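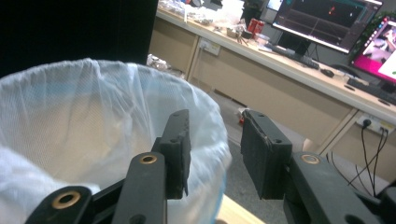
A lined office bin beside a desk. Most thin liners are chosen by price per roll.

What a bin liner is made of, and why the thickness printed on the box tells a buyer so little

The thin liner in an office waste bin is among the cheapest manufactured objects in a building. It is bought by the case and rarely specified with any care. Complaints about it are nonetheless common: it splits at the base, slides down inside the rim, or tears when lifted. Most of these faults can be traced to three decisions, namely the choice of polymer, the type of seal and the width of the bag when laid flat.

Two grades of polyethylene dominate. High-density film is stiff, slightly cloudy and crackles when handled. It carries a good static load for its thickness, but once punctured it tends to split along the direction in which it was drawn. Low-density film, and the linear low-density type that has largely replaced it in heavier sacks, is softer and stretches before it fails. A pen or a broken ruler will often push a bulge into it without going through.

Both are made by blowing. Pellets are melted, forced through a ring-shaped die and inflated into a tall bubble, which is cooled by air and then flattened between rollers. The ratio between the diameter of the bubble and that of the die governs how evenly strength is shared between the length and the width of the film. A line run fast with a narrow bubble gives more bags per hour and a film that tears easily from top to bottom.

Thickness is given in microns or, on older stock lists, in gauge. Neither figure says anything about the polymer, and comparing the two grades by thickness alone is misleading. A thin high-density liner may hold as much waste paper as a low-density one of twice the thickness, and will do worse with anything that has a corner. Quoted thickness is also an average. Blown film varies around its circumference, and the bag gives way at the thin side.

Seals are the second matter. A flat seal runs straight across the bottom and leaves two corners which do not sit well in a round container. A gusseted bag has its sides folded in before sealing, so it opens into something closer to a box, but four layers meet at the fold and two in the middle, and the step between them is where leaks start. The star seal folds the tube several times and closes it at one point. It spreads the load well and suits round bins, although the base takes up more of the roll.

Tenbridge, which supplies liners to offices and colleges, stocks all three under near-identical labels. Its Pindar range is high-density with a star seal, and the Nirnine range is linear low-density with a flat seal. Buyers frequently swap one for the other on price and report the change as a fall in quality. In most cases the product has been put to a job it was not made for – catering waste in the first, light paper in the second.

Size causes the remaining trouble. A liner should be slightly wider, laid flat, than half the circumference of the rim, with enough length to turn over the edge. Too narrow and it must be stretched on, which thins the film at the fold. Too wide and it slips unless knotted. The volume printed on the case is no guide to either measurement, as two bins of equal capacity can differ a good deal in shape.

Recycled content complicates the picture. Charvát, a film converter, offers an office liner with 97 per cent recycled polymer. Film of this kind contains small gels and specks of other plastics, each a possible starting point for a hole, and converters usually allow for them by running it thicker. The extra weight is modest in a small bag and considerable in a large sack. Colour is affected too: clear or pale grades need well-sorted feedstock, and mixed scrap normally ends up black or grey.

For a buyer, the most useful entry on a data sheet is the dart impact value, obtained by dropping a weighted, round-nosed dart on to a clamped sheet of film. Tear strength should be read in both directions. Where only one figure is given, ask for the other. Case weight divided by the number of bags is a fair check on the stated thickness and requires nothing beyond a set of scales.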